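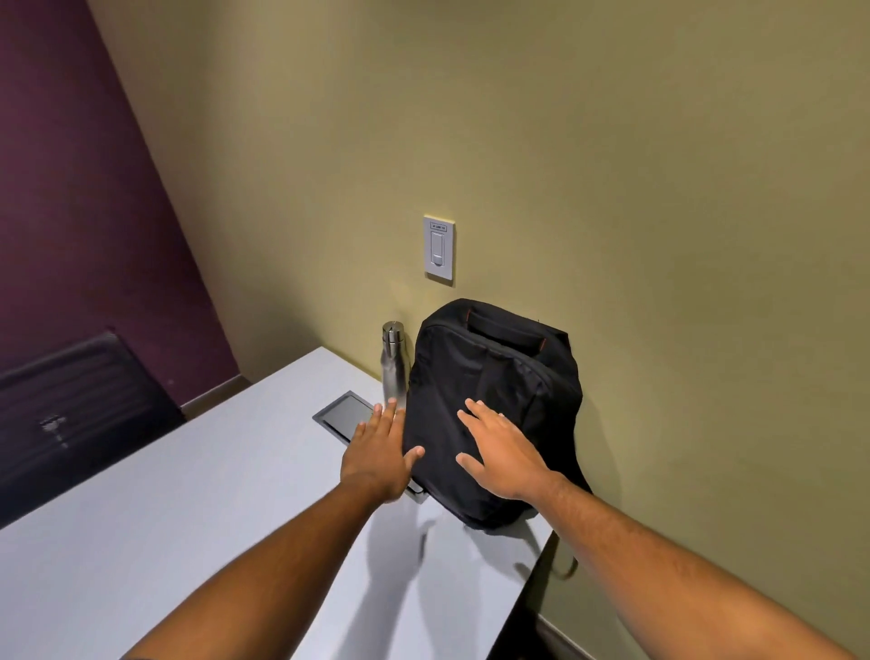

How a backpack carries your things

Do you have a backpack for school? Look at it for a moment before you read. It is a bag you see every day, so maybe you never asked yourself how it works. In this page we will look at its parts, and we will learn to pack it in a good way.

The parts of the bag

At the top of many backpacks there is a small loop. It is called the grab handle. With it you can lift the bag from a desk or hang it on a hook. It is not made for long walks, because all the weight pulls on only one hand.

The shoulder straps do the long work. They are wide, and often they are soft inside. A thin string with a heavy bag on it hurts your shoulder. A wide strap spreads the same weight over more skin, so you feel it less. Wear both straps, please, also when your friends wear only one!

Along the edges of some bags you find a thin round line of fabric. This is the piping. Sometimes it has a different color, like red on a black bag. Piping covers the seam, the place where two pieces of fabric are sewn together, and it helps the bag to keep its shape.

Why does it fall over?

A backpack is soft. When you put it on a table, it can bend, bulge to one side and slide down. Push its back against a wall and let the top lean a little. Now the wall holds the top and the table holds the bottom. Use two hands, one on the side and one flat on the front.

Is a strap hanging down from the table? Put it up again. Someone who walks past can catch it with an arm and pull everything to the floor.

How to pack

First put in the heavy books, close to your back. When the weight is far from your back, it pulls you backward and you must lean forward to stay straight.

Then put in the lighter things, such as a pencil case or a sweater. Food goes on top.

The water bottle comes last. Close the cap well and turn the bottle upside down over the sink. If no drop comes out, it may go in the bag. Keep it standing up, in a side pocket if you have one. A steel bottle is strong, but it has its own weight also when it is empty.

Try it at home

Fill a bottle with 1,000 grams of water (this is one liter). Hold it close to your chest and count slowly to 42. Rest a little. Now hold it in front of you with your arm straight, and count again. Which one is harder? The water did not become heavier, but your arm is doing more work. Your back feels the same thing when the heavy books are far away from it.

Text by Settimio Bortolotti
6/13/22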